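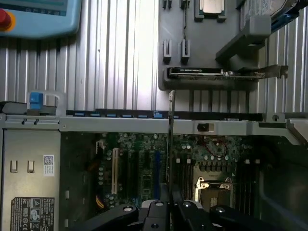 4. Reasons for keeping an old computer

4.1 Age and the moment of replacement

In the literature on office equipment, the age of a computer is usually treated as the main cause of its replacement. Our interviews in Lurinberg and Mikside give a less simple result. Of the 84 workplaces which answered our questions, many had a written rule about age, but the rule was seldom the thing that people spoke of first. They spoke of a program that could no longer be installed, or of a new colleague who expected to receive a new machine. Age came later in the conversation, as a kind of permission for a decision that was already made.

This order is important for the interpretation of the purchase records. When a record says "end of life", it does not tell us that the machine had stopped to be useful. At Carrasco, an architecture office, the same two words were written for computers that went directly to the model-making room and stayed in daily use there for several years. The accountant considered them finished, the model makers considered them new.

4.2 The desktop tower as a special case

We separate desktop towers from laptops in all the tables of this paper. The difference is partly one of price, but the interviews suggest that it is also one of access. A tower can be laid on its side and opened (Figure 2), and the persons who had done this even once described their machine in another way than those who had not. They named its parts. They knew which part was old and which had been added, and they were more willing to pay for a single part when the alternative was a complete new computer.

Laptops were described as one object, and a fault in any part of it was a fault in the whole. One respondent in Mikside told us that she would never ask for a new battery, "it is the same form as for a new computer, so I ask for the computer". We met this problem with the forms in several places, and we return to it in Section 5.

It should be added that knowledge of the inside did not always lead to longer use. In two workplaces the technical staff opened the towers regularly and were also the first to recommend replacement. They compared what they saw with what was on sale – the ordinary users had no such comparison to make.

4.3 Who is asked

The decision to keep or to replace was in most cases made by a person who did not use the machine. At Drirkari, where the purchase of any item above 2,000 in local currency needs a second signature, the users were asked for their opinion only after the order had been prepared. The office manager there, Elínborg Egilsson, explained that an earlier question would create hopes which the budget could not satisfy. We find this a reasonable concern, though it has the effect that small complaints, such as noise or a slow start in the morning, never reach the file.

Where the users were asked early, the answers were often modest. People wanted more memory, a second screen, or to keep the keyboard they were used to. Fontana, who conducted the interviews in Lurinberg, noted that a wish for a completely new computer was expressed mostly by those who shared a machine with others. A shared computer collects the settings and files of everybody, and replacement was seen as the only way to clean it.

4.4 Storage after replacement

A replaced tower seldom leaves the building at once. The usual place was a cupboard, and the usual explanation was the data on the disk. In 6 workplaces we were shown machines that had waited longer in storage than they had been in use. The respondents were a little ashamed of this, but they could not say who had the right to give the machines away.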